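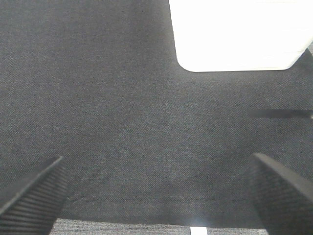

Welcome to the questions page of the Loltemham Mending Circle! We get a lot of the same questions in our inbox, and Tala Zoubi finally talked me into writing the answers down in one place. Whatever you bring is fine by us, from a baby blanket to a charcoal twill with those little lighter flecks in it (a lovely cloth to practice on, by the way, as small darns blend right into the speckle).

Do I need to know how to sew?
Not at all. Plenty of our regulars had never threaded a needle when they first came, and Phyllis Catterall is very patient about knots. She will happily sit with you for the whole evening if you like.

What does it cost?
A seat is $5, and that covers thread, needles and tea. If you come with a child under 12, the child sits free.

How many things can I bring?
We ask for 2 pieces per person per visit, so that everybody gets a turn at the machines. If your pile is bigger than that, bring your favorites first and come back with the rest — we'll be glad to see you again.

Should I wash things first?
Yes, please! Clean and dry, with the pockets emptied. Fletcher Pearce once sewed a bus ticket into a coat lining and we have never let him forget it.

How should I carry it all?
A tote bag is fine, or a basket with decent handles if you're bringing something bulky. Rolling things up works better than folding for knits. 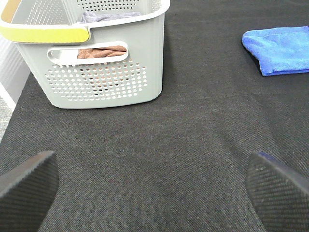

A gray basket with a yellow handle band and brown cloth inside.

Can you fix zippers?
Usually, yes, though you'll need to buy the new zipper yourself. Measure the old one before you go shopping, and write the length down. Coat zippers take a good while, so do come early in the evening.

When do you meet next?
We take July off and start up again on 25th August in the upstairs room at Gedmont Hall. Write to Siham Kassab if you need the elevator and she'll meet you at the side door.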